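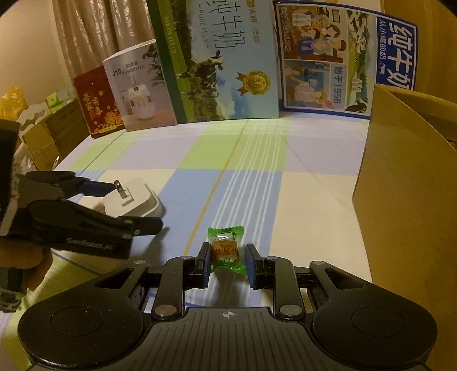 Household Tips: Selling Homemade Goods Online From Your Kitchen or Workshop

Posted January 7, 2024

If you make jam, soap, cutting boards or candles at home and sell a few of them, you probably have a page or an account somewhere that you update when you remember to. These tips are for keeping that side of things in order without giving up your evenings to it.

Pick one day's work and write about that

A post about a single batch is easier to write than a post about your whole business. Say what you made, how many you have left and how people can get one. Three sentences will do. If the batch went wrong, you can post that too. Our readers in Takville tell us their failed marmalade got more replies than anything they had for sale.

Keep a notebook by the stove or the bench

Write down the questions customers ask you in person. Does the wax contain soy? Can the board go in the dishwasher? How long does the relish keep after opening? Each one is a post, and later it can go on a page of common questions so you can stop typing the same answer.

Write in batches

Set aside 40 minutes while something is cooling or drying and write 7 short posts. Save them as drafts and put one up every few days. Check each one before it goes out — a draft that says "fresh this morning" is no good a week later.

Put prices where people can find them

"Message me for price" loses buyers. Put the price in the post, with the size or weight next to it. If you deliver only in Saddale and the next town over, say so in the first line.

Don't join everything

Two accounts you look after are enough for most home sellers. Find out where your customers already are by asking them when they pick up an order. If you have an old account you no longer use, leave a last post on it with a link to the current one.

Collect email addresses

A sign-up sheet next to the cash box at a market still works. Use it to send one message a month, and two in November if you take holiday orders. Keep the list in a spreadsheet with the date each person signed up, and take people off the same day they ask. Menden market sellers can share a printed sheet, but each seller needs a separate column for permission.

Answer complaints in the open, once

Apologize, say what you will do and give an email address. Carry on the rest in private. Do not delete the complaint unless it is abusive.

Paying for ads

Wait until you can fill the orders. If you can turn out 500 bars of soap before the holidays, a small ad may be worth trying. If you can turn out a dozen, tell your regulars first. Set a spending limit and an end date before you start the ad, and write both on the kitchen calendar.

Labels and cards

Print your web address on every jar label, in type large enough to read at arm's length. The Rizzi label sheets we use take pencil as well as ink — handy for batch numbers. Test the address by typing it in from the label yourself before you print the full run.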